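Helwood Working Papers in Visitor Studies
15 July 2021
By the Venton Visitor Survey group

4. How visitors chose their stops in the old town

4.1 Setting and sample

Venton is a small river town with a walled center that can be crossed on foot in less than half an hour. Most day visitors arrive by train and enter through the lower gate. The town hands out a free walking map with 14 numbered stops, starting at the gate and ending at the public garden on the hill. The map does not say how long the walk takes or which stops charge admission.

We spoke with 108 visitors as they left the old town through the lower gate. Each was asked to mark on a blank copy of the map the places they had gone into, the places they had only looked at from the street, and the places they had meant to see but missed. The interviews were held in November, outside the main season, when the garden is open but little is in flower. Groups were treated as one visitor, and the person who had carried the map was asked to answer.

4.2 Planned and unplanned stops

Visitors who had read about Venton before the trip did not follow the numbered order. They went first to the church or the market hall and then filled in the rest of the afternoon with whatever was close by. Visitors who picked up the map on arrival tended to start at stop 1 and keep going until they were tired or hungry. Few of them reached the garden, where the path is steep and the last section has steps.

The church was the stop most often entered by both groups. Several people said they had gone in to get out of the rain and then stayed longer than they had planned. The tower beside it was more often looked at from the square. Visitors gave the stairs and the separate ticket as their main reasons for not going up. A few had not understood that the tower was open at all, as its door is on the far side, away from the square.
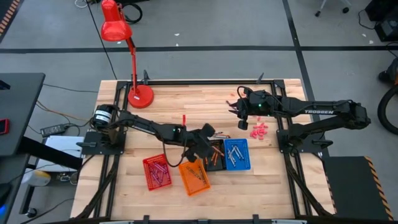 Figure 6. Tabletop work area with two robot arms and baskets.

Cafes and shops were not on the map, yet they shaped the route more than any numbered stop except the church. People who sat down to eat near the market hall rarely crossed the bridge afterward. Those who ate on the far bank went on to the mill and the old laundry house, and some walked back along the river without returning to the main street. When we asked what had been the best part of the day, this second group often named the river path, although it has no number and no sign.

4.3 Use of the audio guide

The town's audio guide, Listen, can be borrowed at the station or played on a phone. Visitors who used it stayed longer at each stop and saw fewer stops overall. They were also more likely to keep to the printed order, as the recordings refer back to one another. The recording for stop 2 was mentioned as too long by people who had stood in the wind to hear it. Older visitors preferred the borrowed device because the buttons were easy to find with gloves on.

4.4 Limits

The sample leaves out anyone who left by the upper gate, including most coach passengers. It also covers one season only. Summer visitors may well reach the garden more often, and the answers about weather would be different. Places marked as missed depended on memory and on how well people could read the blank map, and we did not check the marked routes by any other means.

Correspondence: Abdel Hamid, Helwood
© 2021 Helwood. All rights reserved. | Contact | Back to top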